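**Wanted: people who like setting tables (and clearing them again)**

Tevier is looking for participants for our spring table study, and we'd love to hear from you! We want to learn how ordinary people lay out a meal when they're given the same few dishes and the same pile of play food. Some people put the big plate in the middle and build out from there. Others line up every cup first and only then think about food. We find this fascinating, and we think you might, too.

You don't need any experience. You don't need to be a good cook or a tidy person — if your kitchen drawers are a mess, you're every bit as welcome. You should be 18 or older, comfortable standing at a table for a while, and able to read short instructions in English. Left-handed people, please do write in, as we had very few of you last time.

Sessions take place in the Brirnard building, second floor, in the big workroom at the end of the hall. You'll work at the white table with dishes and food like these:
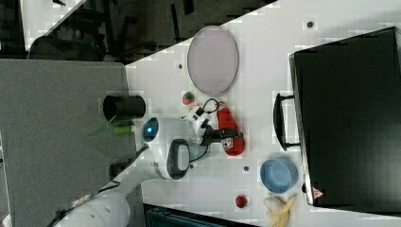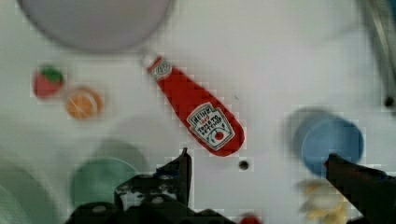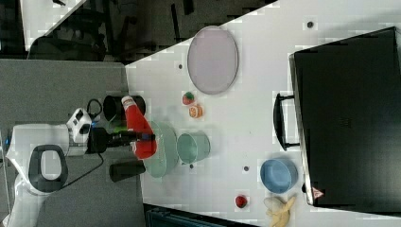

Each visit lasts 2 hours, with a break in the middle for coffee or tea and something real to eat. You'll get a card with a simple situation on it, such as breakfast for one, a snack for two kids, or a late supper after work, and you'll set the table however you think it ought to look. Then you clear it and start over with a new card. The pieces are ones you'd know from any toy kitchen: a strawberry with its green top, an orange slice, a red ketchup bottle. The dishes come in soft colors, with a large oval plate in pale lavender and a light blue bowl. It's surprising how strongly people feel about where the ketchup goes! Feel free to talk while you work. We enjoy hearing why the strawberry belongs in the bowl and the orange slice doesn't, and those remarks often end up being the most useful part of our notes.

After the last card we'll ask you to fill out a short form about meals at your own place: who sets the table, who clears it, whether you use a table at all. Skip any question you'd prefer not to answer.

**What you get**

- $48 per visit, paid the same day
- free parking behind the building, off Dorent Street
- a copy of our write-up when it's finished, if you want one

We have room for 64 people, and you can come once or twice. Morning and afternoon times are open, plus one evening slot on Wednesday for anybody who works days. Friends and couples can sign up together, but you'll each have your own turn at the table.

**How to sign up**

Call extension 3166 at the Brirnard front desk and ask for Oduor Kioko, or leave your name and phone number on the sheet by the elevator. Tell us which times suit you and whether you've taken part in one of our studies before (it's fine if you have). Oduor will call you back to set a time and can answer questions about stairs, seating or anything else you'd like to know before you come.

Please wear something with sleeves you can push up.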